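Every spring the same advice comes around for putting winter coats away, and most of it wants you to buy something. I've been writing this page long enough to have tried the lot, so take what follows as one crank's opinion.

## Puffer jackets: what I'd skip

**Vacuum bags.** They look great in the ad. Squash a down jacket flat from May until the first frost and you'll spend a week trying to shake the life back into it. Fine for a spare blanket. I won't do it to a coat I like.

**Rolling it into its own hood.** Karthik Chowdhury wrote in to say he swears by it. Karthik lives in a studio and I sympathize, but a rolled jacket has its creases in the same spots all summer.

**Scented sachets.** I paid 12 dollars for a set from Misham. The closet smelled like a gift shop and so did I.

## What I do instead

1. Empty the pockets. Then zip them, or the pulls snag on everything.
2. Lay the jacket on the bed, front up. The floor is no good unless yours is cleaner than mine.
3. Snap the buttons before you fold. I used to think this was fussy -- it does keep the two fronts from sliding apart.
4. Pull the hood out straight and smooth it by hand. Most of the lump in a badly folded puffer is hood.
5. Sleeves across the front, hem up to the chest, hood down last. Loosely!
6. Into a cotton pillowcase, top shelf, nothing heavy over it.

Hildegard Frerichs says step 6 is pointless and a wide hanger does just as well. If you have the closet space, she may be right. I don't, so mine gets folded.

Whether any of this beats tossing it on a shelf, I can't prove. It costs nothing, anyway, and takes less time than finding the vacuum attachment.

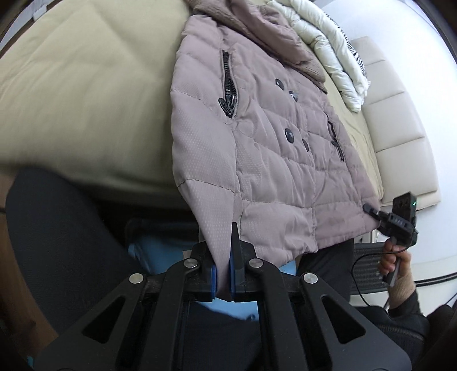
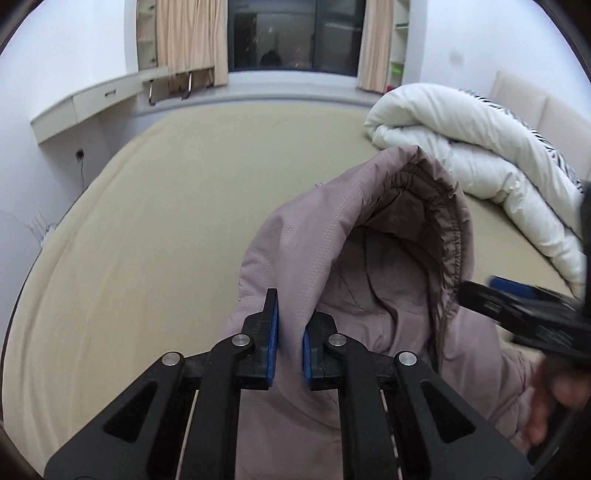
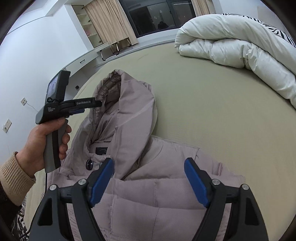

*The mauve puffer on the bed, all three.*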